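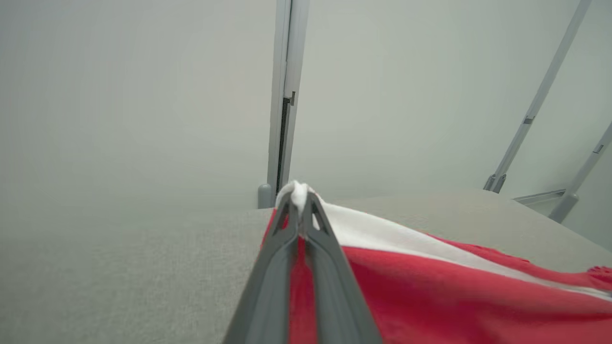
Bukola Eze had folded for the laundry in Brevville for 15 years when the arm came. By January it had the bench by the wall, and she had a stool next to it and a tablet.

It picked up cloth in the wrong places. Her job was to press a button when it did, and then to show it where she would have taken hold.

"How many did it do this morning?" Ladi Akpan asked. He was the shift lead.

"80."

"And you?"

"I don't fold now. You know that."

Before, she did 125 by the first break, talking to Rafia the whole time. Rafia was in deliveries now. She waved when the van backed in.

The arm took a red and white cloth by the white stripe and pulled it up into a point. Bukola would have gone for the corner. She put her finger on the button and waited to see what it would do.

"Is it wrong?" Ladi asked.

"I haven't decided."

He stood there a little longer, then went to see about the dryers. Her hands were in her lap. She noticed they were making the fold, left over right, and she let them finish.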